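Tips for table recording, hand-held grippers. Updated July 2022, Layug rooms. Add your own at the bottom, keep it short.

**Before you start**

- Wipe the table. Crumbs and tea rings end up in the training set, ask Asanka.
- Blinds shut. Sun stripes across the bench wrecked most of our April lot.
- Cube faces clean. Dry microfibre only, no spray. A greasy thumb on a marker and tracking drops out halfway thru the reach.
- Lights on both grippers green? Good. If not, swap the battery now, not at take 37.
- Cables off the floor where you stand, or taped.

**Laying out**

Tray and box close together, so you're not leaning. Small stuff goes in the box, and shift it a bit every take. Same spot every time and the policy learns the spot. Turn it, tip it on its side, shove it in a corner. Kolbrún does a lap of the box corners then the middle, works well.

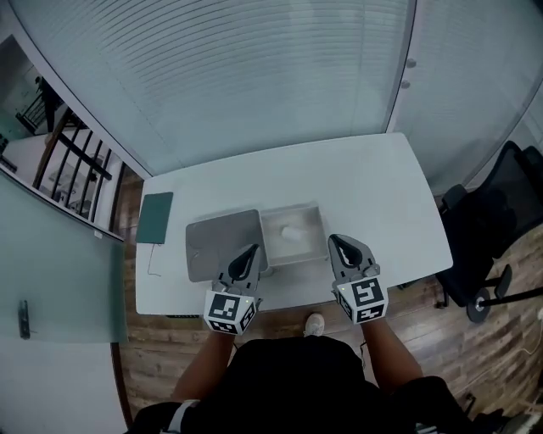 Elbows loose. Start each take with both grippers above the table and apart, hold for a slow breath, then go. Slower than you'd do it at home but don't creep, creeping looks awful on playback.

Fumbled it? Keep going and fix it. Recoveries are worth having. Dropped it on the floor, bin the take and say "scrap" out loud so the labeller hears it.

**Hands and wrists**

Swap people every half hour. Sore thumbs give you sloppy closes. Songül wraps the handles in tennis grip tape, recomended, cheap as.

**After**

- Name the folder straight away. Task, initials, take number.
- Watch three takes at random before you pack up.
- Copy to the Lindero drive, *then* clear the card. In that order please Nivaldo.
- Chargers on at the wall, not just plugged in.

Tally is 1311 good takes, target 2000. Tray jobs still way behind, do those first.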